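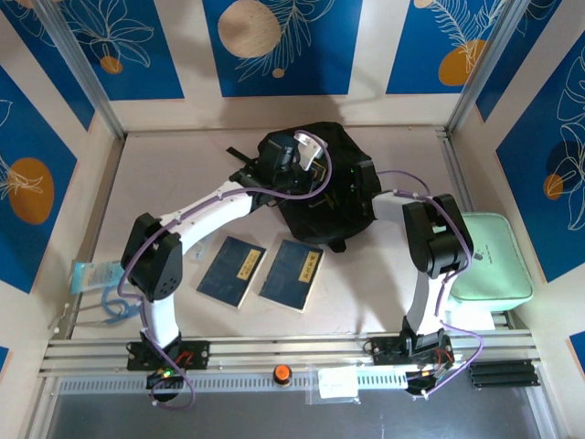 Borrow a bag of books on the 114 from this September

Passengers on the 114 bus between Bickerstaff and Drurkthorpe will be able to borrow a bag of paperbacks without a library card under a new lending service starting in September.

The service, called Bag and Read, is run by the reading charity Prirnis with the bus company Arska. It will have 300 bags of books for lending, kept at 32 collection points along the route. These include village shops, two doctors' surgeries, the waiting room at Drurkthorpe bus station, a launderette and the front porch of the chapel at the Bickerstaff end.

Each bag holds five paperbacks. Borrowers can keep a bag for as long as they need it and return it to any collection point on the route, which doesn't have to be the one it came from. There is no joining fee and there are no fines. A lost or badly damaged bag will cost £5 to replace, and Prirnis will not charge for lost books.

Why the 114

The mobile library that used to stop at villages between Bickerstaff and Drurkthorpe made its last trip two winters ago. The nearest full library is now in Drurkthorpe, and it closes before the late afternoon bus gets in. Prirnis asked passengers on the route last spring what they missed most about the old van. Many said it was being able to pick up something to read close to home, and several parents said their children had stopped borrowing books altogether.

The 114 runs hourly in the daytime and every two hours in the evening. The full journey from end to end takes a little under an hour and a half, with a long stretch across the moor where there is no mobile signal.

A spokesperson for Prirnis said: "People on this route have time to read. They told us they didn't have the books. We looked at buying a van and the money wasn't there, but the bus already goes past everyone's door, so we started from that."

What is in the bags

Bags are put together by age and by length of read. A yellow tag means picture books and first readers, a green tag means books for older children, and a plain tag means general adult fiction and non-fiction. A white tag marks a large print bag. Every bag has a card inside the front pocket listing the titles, so that a missing book can be spotted when the bag comes back.

The first list leans towards books that are short, well known and easy to find second-hand. Classics for children sit alongside crime novels, walking guides, cookery and a good number of short story collections. Some titles appear in more than one kind of bag. The Little Prince, for instance, is in both the green and the plain lists - readers in the trial asked for it at both ends of the age range. 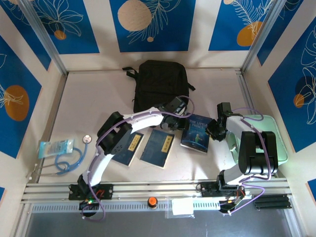 The Little Prince in paperback.

Prirnis has bought part of the stock and has been given the rest. Further gifts of paperbacks are welcome at the Drurkthorpe collection point between 10am and 4pm. Books should be clean, with all their pages, and small enough to go in a coat pocket or close to it. Hardbacks, encyclopaedias, magazines and textbooks can't be accepted. Donors are asked not to leave boxes outside when the waiting room is shut.

Results of the trial

A smaller trial took place on the Drurkthorpe end of the route from February to May. Most bags were back within three weeks. The most borrowed were the green ones, followed by large print, and Prirnis has raised the share of both for the full launch.

The trial also led to some changes. The first bags had a long shoulder strap that caught on seat handles, and the new ones have short carrying handles only. The title cards were moved from the bottom of the bag to the front pocket. Collection points that had been given a tall rack asked for a low one, and shopkeepers wanted the returns kept apart from the bags that were ready to go out. All the new racks have two shelves for this purpose.

Non-fiction did less well than expected, apart from local history and anything about allotments. Poetry went out rarely but was kept the longest.

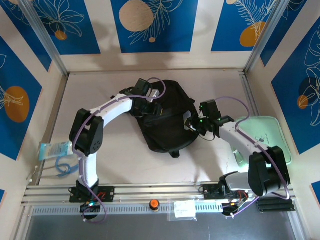

Returned bags will be collected by Arska drivers on the last service of the day and taken to the depot in Drurkthorpe, where Prirnis staff will check the contents, wipe down the covers and refill any gaps. Bags go back out on the first bus the next morning. Drivers will not lend bags or take them in from passengers, and anyone getting off at a stop without a collection point is asked to hold on to their bag until the next trip.

A spokesperson for Arska said: "Our drivers carried the bags all through the trial and it added very little to the working day. The last bus has plenty of luggage space. We have fitted a strap to the rack behind the driver's cab so that nothing slides about on the hill down into Drurkthorpe."

How to borrow

Choose a bag from any of the collection points. Write the bag number and a first name in the book on the rack, along with a phone number or the name of your stop. Take the bag home, or start on it on the bus. When you have finished, put all the books back and leave the bag on the lower shelf of any rack.

Children under 12 should have an adult sign for them. Schools and care homes on the route may borrow several bags at once by arrangement with Prirnis.

A list of collection points with their opening hours will be posted at every stop on the 114 and inside the buses from August. It will also be printed on the back of the autumn timetable, which is free from drivers.

The service is funded for two years. Prirnis will publish borrowing figures at the end of the first year and will then decide whether to add the Sunday route, which follows different roads and misses four of the villages.

Notes to editors

Prirnis is a reading charity based in Drurkthorpe. It also runs reading groups and a books-by-post service for people who can't leave home.

Arska operates local bus services in Drurkthorpe, Bickerstaff and the villages between them.

Bag and Read is open to anyone, whether or not they travel by bus. Interviews and visits to the depot can be arranged through the Prirnis press desk. Please allow two working days.

ENDS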